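Review: the Sidivar grasp-learning method, tried on our own bin
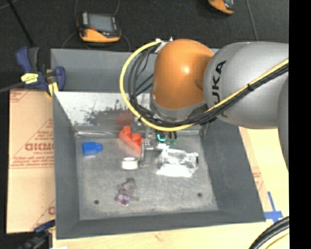
Does the method work on a bin it has never been trained on?
Mostly, once it has had about 136 attempts in the new bin. Before that it's no better than the hand-tuned planner we already had.

Sidivar is a method for learning to pick mixed objects out of a bin by trial, with the arm scoring its own attempts. The paper is by Jae-hoon Ra and Gil-soo Jang, and the code is out under the same name. I ran it on our KUKA with a finger gripper and a grey bin that has seen a lot of use, over most of September.

Setup took longer than the paper suggests. The calibration script assumes the bin is square to the robot base, and ours wasn't. We ended up clamping the bin at the corners and redoing the calibration from scratch. Cable routing matters too. The explorer likes steep wrist angles, and a loop of cable hanging near the wrist will get between the camera and the fingers. The authors mask this out with a fixed template. Ours had to be redrawn every time someone re-tied the bundle.

The good part is how it picks its next attempt. It goes after objects it is unsure of and leaves the easy ones for later, so hard plastic pieces were sorted out early and the time went into the awkward stuff. Crumpled clear packaging was the worst of it. Depth readings off shiny film are poor and the method has no answer for that, though it did learn to come in from the side with less glare. Reflective bin walls gave it trouble as well - twice it went for a reflection.

We did 267 logged attempts on the final settings. With 10 objects in the bin it cleared seven before stalling, on a typical run. Our old planner, Trukico, usually stalled sooner on the same mix but was quicker per pick.

The self-scoring is the weak spot. It calls a grasp good if the fingers don't close fully, so thin film gets marked as a miss even when it's been lifted. The Yeon fork adds a weight check and I'd start there.

Documentation is thin. The Faston gripper driver is the only one supported, and the colour thresholds are buried in a config file with no comments.

Worth trying if you have an arm you can leave running overnight. If you need picks per hour tomorrow, stay with a planner.

Updated 2024-12-08: the calibration script now takes a bin angle. I haven't rerun the tests with it.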